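**Testa wall paste, ready-mixed**

Testa is a starch-based adhesive for hanging patterned and plain paper coverings on interior walls. It is supplied ready to use in 12 kg tubs and should not be thinned. Open time is long enough to slide a large repeat into register before the seam is rolled.

Apply to the wall, not to the covering, when hanging non-woven papers. For traditional papers, paste the back of the sheet, fold it and leave it for 8 minutes before hanging. Soaking times must be the same for every length from the same batch - uneven soaking shifts the pattern match at the joints. 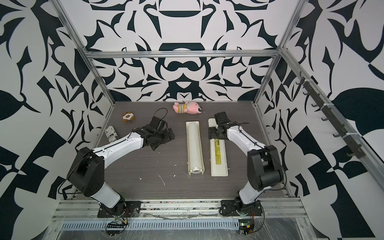 Can Testa be used over old gloss paint?

Sand the gloss to a dull finish, wash it down and apply one coat of Gimari primer first. Paste applied straight to gloss may release at the seams.

Bare plaster must be sized before use. Fill holes, sand flush and remove dust with a damp sponge. Do not apply below 50 °F or to walls heated from behind.

| Item | Value |
|---|---|
| Tub size | 12 kg |
| Base | Modified starch |
| Color when dry | Clear |
| Coats | 1 |
| Shelf life, unopened | 2 years |

Wipe surplus paste from the face of the covering with clean water before it dries. Tools clean up the same way. Reseal opened tubs with the inner film pressed onto the surface of the paste.

Tubs with the older Dredau label hold the same product. The label changed in December and the batch code moved from the lid to the base. Trade orders by the pallet: contact Tiziana Leone, sales desk.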